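August 2019
By the Loltier Sound and Listening Group, Dirkbridge

4. Where composers say they listen

Composers' programme notes are generous about birdsong and trams and rather quiet about the fridge. We read 715 notes held in the Pangilinan collection and coded each for the sounds its author claimed as a source. Water came first, as it always does. Bells did well. Domestic noise, the stuff most of these people presumably worked beside, turned up in 14 notes, and four of those were complaints about the neighbours.

A follow-up survey in June asked members of the Brorkley choral network which household sounds they could hum from memory. Kettles scored strongly. Doors were named often but hummed badly, and two respondents submitted the same hinge in different keys. Interior settings of the general type shown in Figure 3 were favoured over the outdoors by the younger singers.

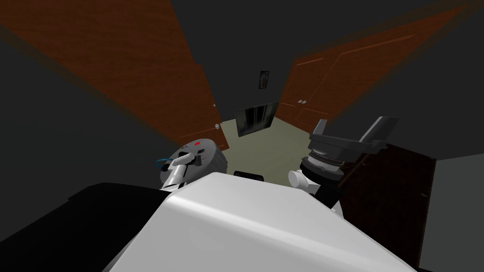

Figure 3. Interior with wood-grain doors (computer rendering).

4.1 Limits of the coding

"Humming" was left undefined, which our reviewers noticed. Whistlers were counted as hummers under protest, mostly theirs.

3 comments | 14 shares
Back to top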